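Sun Protection of Everyday Summer Hats: Group Report
Senthil Warrier and Napaporn Wiriya, 30 March 2019
Filed under: Student Projects > Textiles and Clothing

1. Purpose

The project compared how well ordinary hats shade the face and neck, and how far the fabric itself lets ultraviolet light through. Previous work in the department looked at shirts and awnings only. Hats raise a second question, that of shape, and the two have to be kept apart when results are read.

2. Method

We tested 12 hats, bought new or lent by students in the Cisstead hall of residence. Each was given a number and graded by brim width, measured from the base of the crown to the outer edge at the front, back and both sides. Where the four values differed we used the smallest.

Fabric readings were taken with a Trakness meter placed under a flat area of cloth, with a lamp fixed above it. Four readings were made per hat, two on the brim and two on the crown, avoiding seams and eyelets. Hats with a lining were measured with the lining in place. The full set came to 2080 logged values, as the meter stores a run of values for each reading.

Shade was measured outdoors in February on a dummy head marked with a grid. Photographs were taken at three sun heights and the shaded squares added up by hand. Yvette Després checked a sample of the sheets and found small differences on the cheek area, where the edge of the shadow is soft. Those squares were then scored as half.

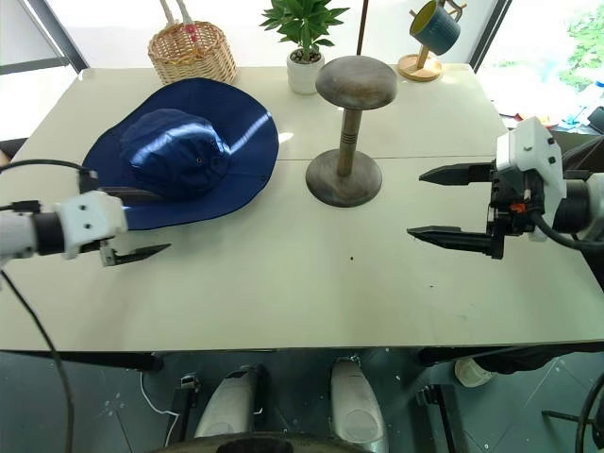 3. Results

Fabric mattered less than expected. All the closely woven cottons blocked nearly all of the lamp output, whatever their colour. The two straw hats performed worst, with readings that changed sharply when the meter was moved by a few millimetres. One thin pale cotton hat also gave poor values on the brim, where it had a single layer.

Shape accounted for most of the difference outdoors. Caps shaded the nose and forehead well and left the ears and neck open. Hats with an even brim did better at the back of the neck, but a soft brim that turned up at the front lost much of its advantage on the cheeks.

4. Limits

The dummy head does not move. February sun is low, and the summer heights in Table 3 are worked out from drawings. No hat was tested wet or after washing.

5. Further work

Colleen Marchand has suggested repeating the fabric readings after 12 washes. The grid sheets are kept in the Prerkberg building for any group that wishes to use them.

Contact the Textiles office | © 2019 | Back to top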